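家务杂谈 › 清洁工具
主题：扫帚到底该头朝上还是头朝下放，以及它凭什么卖那么贵
回复 17　只显示部分楼层

楼主　半截抹布
起因是周六跟家里人吵了一架，题目很小：扫帚扫完地，毛朝上还是毛朝下。我从小受的教育是毛朝下，靠墙一戳，完事。对方受的教育是毛必须朝上，否则“毛会弯，财会走”。财我没见过几回，毛倒是确实弯了，弯得像被人睡过一觉。
吵着吵着升级成要不要干脆别用扫帚了，买个吸尘器。我的立场是：碎纸、菜叶、瓜子壳这类东西，扫帚加一个垃圾桶，人类已经解决了。先上图再说话。

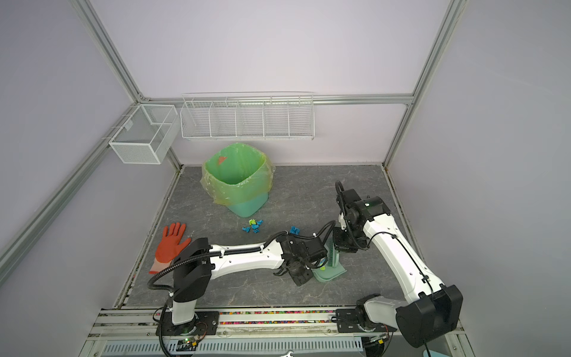
蓝的绿的纸团，旁边一个垃圾桶。下一张是毛朝上的。
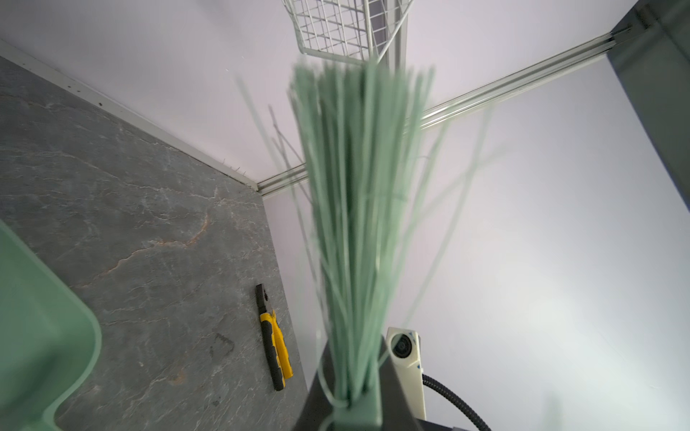 2楼　Vivek Tomar
毛朝上，没有讨论余地。塑料丝受压久了会记住那个形状，你再怎么哄它都不会直回去。我家那把 Mallet 挂了五年，毛还是齐的，邻居家同款戳在阳台角落，一个冬天就歪成了侧分。至于财走不走，我不发表意见，我买扫帚的时候财就已经走了。

3楼　老井不加糖
楼上说挂，楼主说朝上，这是两码事。毛朝上立着，扫帚柄在下面，头重脚轻，半夜倒下来那一声，整层楼都以为出了事。而且毛里的灰会顺着柄往下掉，第二天你握着柄扫地，一手灰，扫完还得洗手。
正解是挂起来，毛朝下悬空，离地一拳。哪头都不受力。

4楼　半截抹布（楼主）
回3楼：租的房子，墙上不让打孔。粘钩我用过，粘到十一月，暖气一来，连钩带漆一起下来了。现在那块墙皮的形状挺像个钩子，也算留了纪念。

5楼　扫到隔壁去
粘钩掉漆是因为你没擦墙。先用酒精擦，等干透，贴上去按住，然后二十四小时之内什么都别挂。绝大多数人败在最后一步，贴完就想看看它行不行。
另外我反对楼主的大前提。扫帚这东西本质上是把灰从地上请到空中，再由空中请到柜子顶上。你以为扫干净了，其实是搬家。

6楼　老井不加糖
回5楼：那是你甩着扫。扫地要压着毛走，往回收，不要往外扬。我奶奶扫院子能扫得一点尘不起，隔壁晒着被子都没意见。现在的人拿扫帚的姿势跟打冰球一样，然后怪扫帚。

7楼　扫到隔壁去
你奶奶扫的是院子，洒了水的。你在木地板上洒水试试。

8楼　老井不加糖
撒湿茶叶渣。泡过的，攥到不滴水，撒一层，跟着一起扫。旧报纸撕碎打湿也行。

9楼　七分熟的米
用过茶叶渣这招，浅色地砖慎用，缝里会留茶色。我家厨房现在有一股淡淡的书香门第气息，颜色上的。

10楼　Tollport 五金老板
做生意的来说两句，先声明我卖扫帚，大家自行打折听。
店里最便宜的一把 11 块，最贵的一把 50 块。问得最多的就是差在哪儿。差在三个地方。一是毛根，好的那种一撮一撮扎得深，差的扎得浅，扫一个月地，地上的垃圾里有三成是扫帚自己。二是毛尖，好的会把尖端打散，开了花，能带起细灰；差的一刀齐，只能推大颗粒，细灰原地不动，看着你。三是柄和头接的那个螺口，便宜货是塑料螺纹，拧紧了裂，不拧紧晃，你总要选一个。
毛朝上朝下，卖扫帚的立场是：请大家都朝下，用力戳。

11楼　Vivek Tomar
难得听见卖东西的说实话。那 50 的值不值？

12楼　Tollport 五金老板
回11楼：家里用，中间价位就行。最贵那把贵在柄，铝的，能伸缩。买回去的人伸缩过一次，之后就固定在一个长度，直到永远。

13楼　七分熟的米
没有人提簸箕吗？我认为一切争论的根源是簸箕。再好的扫帚，遇上前沿翘起来的簸箕，最后总剩一条灰线，你往后退一寸，它还是一条线，再退一寸，还是。我曾经这样从厨房退到了大门口，然后很自然地把它扫到了门垫底下。
后来换了个 Floseck 的，前面有一条软胶边，贴地。灰线还在，短了。

14楼　扫到隔壁去
所以说吸尘器。我用的 Prusimlow，4000 块，灰线这种东西在我家已经绝迹了。

15楼　老井不加糖
4000 块够我买扫帚用到下辈子，按老板说的 11 块那把算，下辈子也不用省着用。吸尘器吸碎纸试过没有？大一点的纸团卡在管子弯头那里，声音忽然变尖，你就得把它拆开，拿一根筷子捅。请问捅的时候你觉得自己领先了吗？

16楼　扫到隔壁去
……是衣架，不是筷子。筷子够不着。
但是平时不捅的时候很领先。而且谁家天天满地纸团啊。

17楼　七分熟的米
家里有小孩的，天天。我家那位剪纸，剪完的部分归他，没剪上的部分归地板。大块的我现在让他自己用手捡，捡进桶里，剩下的渣再扫。捡的时候他突然就很累，胳膊抬不起来，剪的时候从来没这个毛病。
顺便问一句，垃圾袋套桶你们是把边翻出来包住桶口，还是塞在里面？我家这也能吵。

18楼　半截抹布（楼主）
翻出来。塞里面的，一扔重东西整个袋子就滑下去了，掏的时候那个心情，不讲了。翻出来多余的部分在桶边打个小结，收紧一点，就不会滑。
回到主题，我总结一下目前的票：朝上一票，悬空一票，卖扫帚的希望我朝下，还有一位希望我花 4000。家里那位看了帖子，只读了2楼，然后把手机还给我，说“你看”。

19楼　Vivek Tomar
代我问好。

20楼　老井不加糖
楼主，不打孔也能挂。门后挂钩，就是卡在门板上沿那种，不用粘。扫帚柄尾端一般有个孔，没孔的绑根绳。注意门跟门框的缝，钩子太厚门就关不严。

21楼　半截抹布（楼主）
这个可以。我家柄尾的孔还在，绳子早没了，我用鞋带。刚量了门缝，卫生间的门行，厨房的不行。那么问题变成扫厨房的扫帚能不能住卫生间，对方意见很大，理由是“串味”。我说它是扫帚，她说那也不行。

22楼　扫到隔壁去
买两把。厨房一把，其他地方一把，换个颜色区分，这条连我都同意。还有，扫帚也是要洗的，你们谁洗过？温水加一点洗洁精，泡一会儿，头发先用旧梳子梳出来，不然越洗越结。洗完毛朝下晾，水别倒流进柄里。

23楼　老井不加糖
你看，最后还是毛朝下。

24楼　Vivek Tomar
晾是晾，放是放。晾干了请朝上。

25楼　Tollport 五金老板
两把的话，可以便宜两块。

26楼　七分熟的米
老板，簸箕呢？簸箕有没有不翘边的？

27楼　Tollport 五金老板
有带胶边的。头半年不翘，半年以后看缘分，别放太阳底下，也别拿它铲雪。去年有人拿来换，说用了没几天就裂了，我一看，边上全是水泥。

28楼　半截抹布（楼主）
门后挂钩下单了，扫帚又加了一把。对方选的颜色，我选的放法，这样写在这里好像我赢了一半，先别告诉她。到货了再来汇报，主要汇报卫生间的门还关不关得上。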